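**Re: [hatcare] Steaming vs. soaking for shrunken sweatbands**

Gervasio Fuentealba wrote in December 2024:

> I've had good luck with the full soak and I don't see why people here are so scared of it. Fill the sink with warm water, a capful of Urkon, push the hat under and leave it for 11 minutes. Stretch it over the Retamal form while it's still dripping, and leave it until the next morning. Mine went up a whole size and has stayed there.
>
> Steam only gets the outside. The band is the part that shrinks and the steam never reaches it. I have done this with wool, cotton, and one suede cap, and every one of them came out fine. The Prida people say the same thing on their care card, so it isn't just me.
>
> If you sweat a lot, the soak also gets the salt out, and the salt is what makes the band go tight in the first place.
>
> Gervasio

Gervasio, I read this three times before answering, because I didn't want to be the guy who shows up only to say no. But I have questions.

First, "went up a whole size and has stayed there." How did you measure? A wet band stretched on a form will read bigger the next morning. Of course it will. What I want to know is what it reads after a month of wearing it in normal weather and throwing it on the back seat. I've stretched plenty of hats over the years and most of them crept back. Some crept back so slowly that I would have sworn the stretch worked if I hadn't written the number inside the band with a pencil.

Second, salt. I keep seeing this claim on the list and I'd like to know where it started. I can believe salt makes a band stiff. I can believe it makes it itchy, and I know it leaves that white tide line. Stiff and tight feel the same on your forehead at four in the afternoon, but they're two different problems. If the soak took the salt out and the band went soft again, you'd feel like you had gained a size without gaining anything. So maybe your method works fine and your explanation is wrong. Or your head was swollen the first week. Mine is, every summer.

Third, the 11 minutes. Why 11? If the answer is that you got distracted and that's what the oven clock said, fine, I respect that more than a made-up reason. But people are going to copy it down as if it came off a chart. Last April somebody posted that you had to use water at 76 degrees, and for weeks we had folks standing over the sink with a meat thermometer.

And the suede. You say one suede cap came out fine. One! I'm not calling you a liar. I'm saying one cap is one cap, and we don't know who made it, how it was dyed, or what was glued behind the front panels. I put a tan suede hat through something very close to your method and it dried like a pizza box. The nap went flat on one side and never came back, even after I'd gone over it with a brass brush and then a crepe brush and then, in desperation, the back of a kitchen sponge.

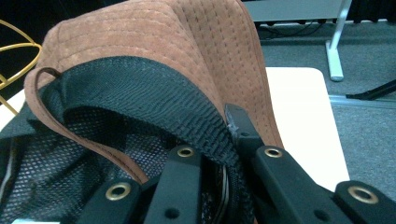 What I do now is boring. I clean the band and leave the shell alone. Turn the band down, so the inside face is out where you can get at it. Damp cloth, a drop of plain dish soap, wring the cloth until you think you've wrung it too much, then wring it again. Wipe, then wipe with clean water, then blot with a towel. Let it air dry with the band still turned down. No hair dryer, no dashboard, no radiator. It takes maybe a day depending on your house.

If it's still tight after that, then you stretch, and you do it dry or with just the band damp. Stop at the first sign of complaint from the stitching. I use a two-piece wooden stretcher that I bought used at the Giltomstead flea market, and I give the screw a quarter turn at night and another in the morning. I've popped the thread on a band by getting greedy and it is no fun to sew back.

About the Urkon. I own a bottle, I've used it on cotton, and it smells nice. I can't tell it apart from dish soap. I did two matching cotton caps in the same sink, one with each, and asked my wife to pick out the fancy one. She picked the dish soap. That's one test by one person who wanted to get back to her book, so weigh it however you like, but it's one more test than I've seen from anybody who recommends the stuff here.

The Prida card: could you scan it, or type out what it says? The card I have says "spot clean only," and it came with a Prida I bought new. Maybe they changed it. Maybe yours is for the wool line. I've got nothing against the company but I'd want to see the words before I told anyone that the maker is in favor of dunking.

You're right about one thing, and I'll give it to you. Steam doesn't do much for the band. I used to steam everything, going back to 2000 or so when I got my first kettle with a decent spout, and I now think most of what I was doing was fixing the shape of the crown and feeling pleased with myself. It's good for a dented crown on felt. For a tight sweatband I've quit bothering. I'd also keep it well away from suede unless you like surprises, and I say that as someone who held a cap over a kettle for way too long and got a dark patch shaped like Ohio.

So here's what I'd ask, if you're willing. Take the next hat you soak. Measure around the inside of the band with a cloth tape before you start, write it down, then measure again when it's dry, and again 4 weeks later. Same tape, same spot, and don't pull. Post all three numbers even if they make me look silly. I'll do the same with the stretcher on a cotton one that's been too small for me since I bought it. If yours holds and mine doesn't, I'll say so on the list and I'll go buy a Retamal form, which I've been looking for an excuse to do anyway, though the price still seems nuts for a lump of wood.

To whoever asked off-list about soaking older caps with a cardboard brim: don't. I'm skeptical about nearly everything in this thread, but I'm not skeptical about what water does to cardboard. Check by pressing the brim with your thumbs near the middle. Plastic springs back. If you can't tell, assume the worst and stick to the cloth.

Also, could people please trim their quotes? The last digest had the same sizing chart in it over and over and I gave up scrolling before I got to the new stuff.

Dale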